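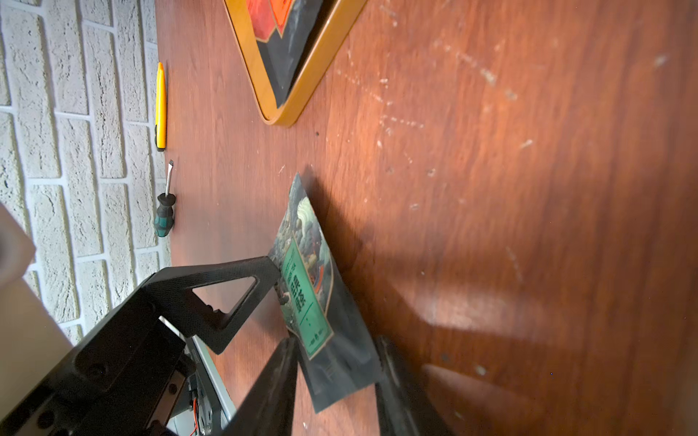 Jouko Rantala has been framing pictures for other people since he gave up teaching woodwork, and he still does most of it at a table. The workshop in Skadgate has a proper bench, but it's usually buried under mount board.

"You need a flat surface and decent light," he says. "The rest is patience and a sharp blade."

His own tools are ordinary. A utility knife does the cutting and a small flathead screwdriver lifts the tabs that hold the backing in. He has owned a pneumatic tab driver, bought from Heinonen for 258 pounds, and sold it again inside a year.

Most of what comes through the door is reframing. People bring in prints that have hung over a radiator for decades, or a picture they like in a frame they don't. Rantala takes the old frame apart first and keeps it if the corners are sound. Wooden frames with rounded edges are worth saving, he says, as the moulding is hard to match now. Fanetti stopped making theirs, and he bought the last 4 lengths in their warehouse.

The job goes like this. Lay the picture face down on a clean towel. Ease the tabs up a little at a time, working round the frame twice - bending one right back in a single go tends to snap it. Lift out the backing, then the mount, then the print. Clean the glass on both sides and leave it to dry before anything goes back.

Small fittings go into a pouch as they come off, with the customer's name on a slip of paper. Rantala started doing this after he mixed up the hangers from two heavy mirrors one October, and had to drive to Testurow to put it right.

Worn tables don't bother him. Scuffs in the varnish are harmless, though he runs a hand over the surface for grit before any glass goes down. For cutting he puts a mat underneath and changes the blade with every mount.

He charges by the hour and has a waiting list until spring. Beginners are welcome at his next open day, Sun 1 March, and should bring one small picture and a towel.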